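Réparer le poste de pilotage d'un vélo : entretien avec une mécanicienne de Brollenum

Publié le 19 juillet 2026

L'atelier Brollenum occupe un ancien garage au bout de la rue de la gare. On y entretient des vélos de ville et des vélos à assistance, et depuis 2 ans on y remet en état des guidons complets, avec leurs leviers, leurs câbles et leurs accessoires. La mécanicienne qui s'en charge a répondu à nos questions entre deux clients.

Elle a commencé par les roues, comme tout le monde dans la maison. « Les guidons, on me les a laissés parce que c'est long et que ça ne rapporte pas grand-chose. Il faut aimer les câbles. » Elle travaille surtout pour des associations de quartier et pour le loueur Fevdale, qui lui envoie ses pièces par lots. Le dernier en comptait 17.

Un guidon arrive rarement seul. La potence est souvent encore serrée dessus, les leviers aussi, et les câbles ont été débranchés ou coupés par la personne qui a démonté le vélo. « Coupés, c'est la mauvaise nouvelle. Débranchés, je peux repartir de ce qui existe. Je demande toujours qu'on me laisse les gaines entières, même abîmées, pour avoir la longueur. »

Avant de toucher à une vis, elle pose la pièce à plat sur un tapis de découpe quadrillé. Elle se sert des lignes pour comparer les deux côtés et repérer un cintre faussé. « Une chute à l'arrêt suffit parfois. Le client ne s'en aperçoit pas, il dit que le vélo tire à gauche. » Elle suit ensuite chaque câble du doigt, depuis la poignée jusqu'au centre, et note son trajet sur une fiche.

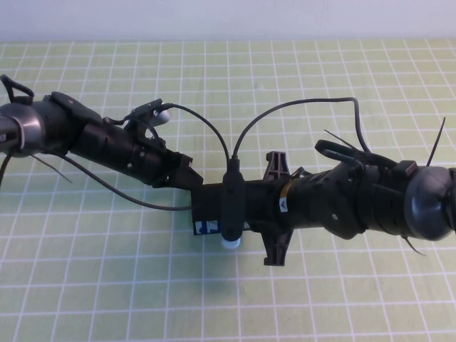 Les câbles d'abord

C'est là qu'elle passe le plus de temps. Un câble trop court se tend quand on braque, un câble trop long accroche un sac ou un genou. Elle laisse donc une boucle souple près des poignées et regroupe le reste vers la potence. Les colliers en plastique ne la gênent pas, à condition de ne pas pincer la gaine. « Je les coupe à ras quand j'ai fini. Tant que je n'ai pas fini, je laisse dépasser le bout, ça me rappelle qu'il faut y revenir. »

Pour les poignées, elle utilise de l'alcool ménager et un peu d'air comprimé, jamais de graisse. Les leviers de frein sont contrôlés à la main, puis une seconde fois sur le vélo. Elle refuse de rendre un guidon dont le levier a du jeu, même si le client insiste - et il insiste souvent, dit-elle.

Les pièces neuves viennent de chez Jillengate, avec 4 jours de délai en temps normal. Le reste sort des tiroirs de l'atelier, où elle garde des embouts, des colliers de serrage et des sonnettes récupérées. « Les embouts, il m'en manque toujours. Les gens les perdent et roulent sans, c'est dangereux en cas de chute. »

L'atelier reçoit sans rendez-vous le matin. Pour un guidon complet, il vaut mieux téléphoner avant.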